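About > What We Do > Equipment Planning

Kragh Equipment Planning

Kragh prepares equipment plans and purchase budgets for small organizations that intend to buy robot arms. Clients include training centers, light assembly shops and two contract cleaning suppliers. We sell no hardware and take no commission from those who do. Fees are fixed before work starts and are stated in the first letter.

The company was formed in April to take over the planning work of Pralley, a machine shop that had been writing specifications for its own customers. The bench, the files and the pricing records came with it.

What a plan contains

A plan lists every item needed to bring a work cell into use, with a price, a lead time and a named alternate. Arms and grippers are the items clients ask about first. They are seldom the items that push a budget over. Rail stock, brackets, cable tray, power supplies, spare gripper fingers and wall panels are priced line by line, down to fasteners. Software seats and training hours appear on a separate sheet, so that capital and operating money stay apart.

Each plan is checked against a bench cell before release. If a part is on the list, we have mounted it or we say that we have not.
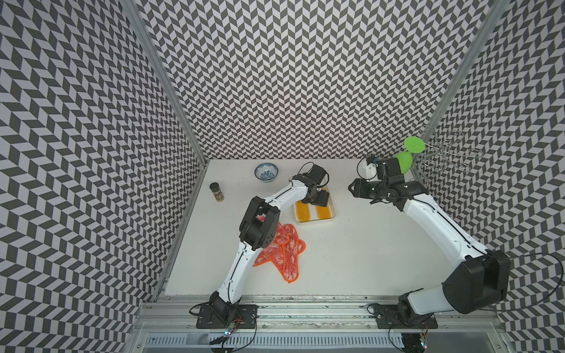
Two-arm bench cell with front rail, patterned walls and household test items.

The bench cell uses two arms on a shared front rail. A shared rail costs less than two pedestals and holds the spacing between the bases, but both arms then depend on one table. The plan states this and gives the pedestal price next to it. Cable tray is budgeted by the running foot and ordered one length over.

Test items are chosen from what the client's staff will handle. Dishes, sponges, jars and cloths are inexpensive and are replaced as a consumable line. On the Stitell plan, consumables for the first year came to $1,807 and mounting hardware to $2,508. The client had allowed $100 for both together.

Soft goods

Cloth handling is quoted separately. Fabric folds, hangs and drags in ways a rigid part does not, and a gripper sized for jars may need different fingers for textiles. We budget two finger sets for any cell that will handle cloth, and one day of bench time to compare them. 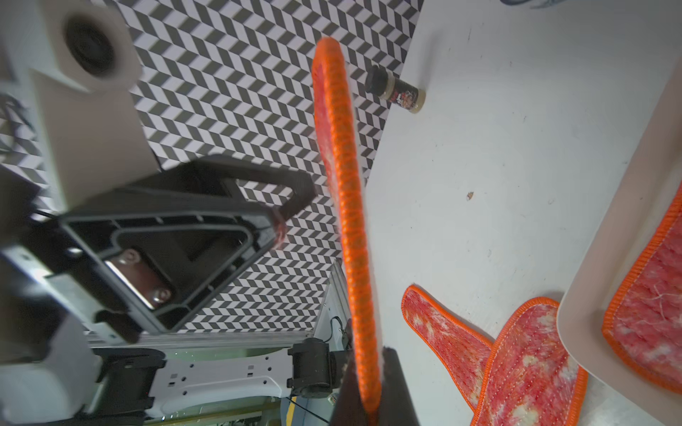
Cloth strip held at its lower end in the gripper, with more pads on the table.

Cameras are priced with mounts, cables and one spare of each. We have no preferred brand. Clients who already own Nikon lenses or other optics should list them on the intake form, and we will state whether they can be used.

Working with us

A standard plan takes 3 weeks from receipt of the intake form. Floor drawings are required. Quotations inside a plan are valid for the period given by each supplier, and we do not extend them. Revisions after release are billed by the hour.

Comments

benchrat: Do you do single-arm cells, or is two the minimum?

Kragh office: Single-arm cells are planned at the lower fee. The intake form is the same.

T. in purchasing: Splitting out the software seats saved us a second round with finance. Would like to see shipping on its own line too.

millside: Is the pedestal price with or without anchors?

Kragh office: With anchors. Drilling is excluded.

Contact | Intake form | Copyright Kragh | Page revised July 10, 2022 | Back to top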